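Lorkholm marble

Lorkholm marble is a dark decorative stone taken from the hills north of the town of Lorkholm. It is used mostly for floors, stair treads and window sills. The stone was first mentioned in 1353, in a list of goods sent down the river to Tiston.

The quarry at Barros has 9 working levels, of which six are open today. Blocks are cut in the dry months, usually from July, and are sawn into slabs at the lower yard. The color goes from dark gray to nearly black, and the veins are brown, tan or, more seldom, white.
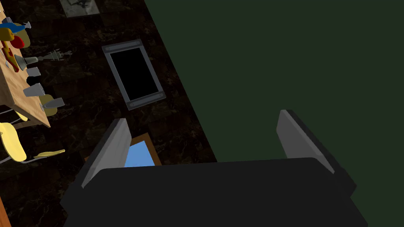
Why is the stone not used for outside walls?
Rain and frost make the polish dull after few winters, and the dark color then turns to an uneven gray.

The old church in Clorkis has a floor of 2563 tiles of this marble. They were laid without mortar on a bed of sand, and the worn ones near the door were changed two times.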